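Gallery: Colour at the Kitchen Sink

Welcome to the washing-up page! If you have been following along you will know I have a real soft spot for plastic tableware, the cheap and cheerful sort that lives at the back of a cupboard for years and then comes out every single day once you remember it. This gallery is all about that moment after a meal when the bowls and plates pile up by the sink and (to my eye, anyway) look better than they ever did on the table.

I started keeping these pages in March, when the Sudier kitchen swap day brought in 259 bits and pieces, and I came home with far more bowls than anyone in a small flat has a use for. No regrets at all. Orange is my favourite by a mile, with pale green close behind, and I will happily talk about either of them until the kettle has boiled twice.

Click through at your own pace, and do scroll down to the notes at the bottom if you want tips on looking after coloured plastic.
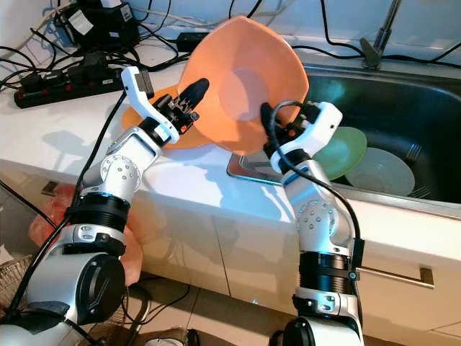

Reker

Orange against a white counter and a steel sink, what a combination! I love how the light catches the upper right of the rim, and the wide edge has a slight wave to it that makes the whole bowl look soft. There is a second orange one lying on the counter behind.

Down in the basin, a light green plate stands up at the back with a pale white bowl tilted in front of it, and there are a couple of forks in there too. Green next to white next to steel is such a fresh mix, I would paint a whole kitchen in it.

Notes on coloured plastic

Tomato sauce is the great enemy. Rinse with cold water first, then wash in warm with a drop of ordinary washing-up liquid. Orange bowls are wonderfully forgiving here, pale ones much less so, and I have a white one from Rosten market that has been faintly pink since its first bolognese.

Keep the scouring pads for your pans. A soft cloth does the job, and for anything stuck on, a soak while you have your pudding is plenty.

Stack plates on their edges if you can, and turn bowls over on a tea towel with one side propped up a little so the air gets in.

Older pieces can go a bit cloudy. I rather like them that way!

More galleries: Enamel mugs (38 pictures), Hầu soup spoons (100 pictures), Teapots with odd lids

This page has had 819 visits. Thank you, every one of you!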